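Projects > Simulation > Pusell kitchen episodes > README

Overview | Files | Format | Known issues | Comments

Pusell kitchen episodes - README

Last change: 26/04/2024

With this set you can test a control policy for one arm in a simulated kitchen. It has 700 episodes. Each step stores the joint positions, the gripper command and the images from the wrist and from the side of the robot. The wrist images are the harder part for a policy. The gripper housing can fill much of the view, and the two black finger pads stay near the bottom.
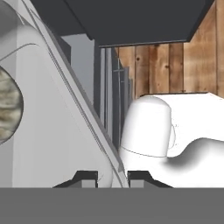
Files

- train: 60 shards
- test: 17 shards, with kitchen layouts which are not in train
- tools: the loader and the Monton replay script

Please read the shards with the loader, not by hand. The order of the joints was changed in August and only the loader knows both orders.

Perception notes

Depth is not stored. If you need it, run the replay script with the depth option on. Thin things are a problem for our segmentation model: a long white rod like the one in this wrist view is easy to lose against light gray cabinets.

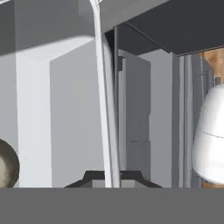 Chung asked in the tracker if the masks can be made again at a higher resolution, and if the old masks will then stay in the download. Both are planned. The old masks will keep their names.

Known issues

- The gripper command is one step late in the first shard of test.
- Replay with the Jindirik planner needs a fixed seed - without it the paths differ.

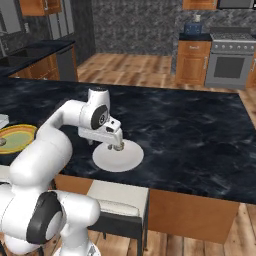 The planner takes its goal as a position of the gripper in the frame of the robot base. It does not know the names of objects, so you must give it the pose from the state file. Check the height of this goal first. With a flat plate on the countertop and the fingertips down at its center, a small error in height is already a contact, and the planner stops with code 70. Set the contact margin in the config before you start a long run.

Comments (3)

tmk_04: The loader fails for me if the path has a space in it. Is this known?

reply: Yes, please use a path without spaces for now.

oriole: Can I use the train part without the masks? My disk is small.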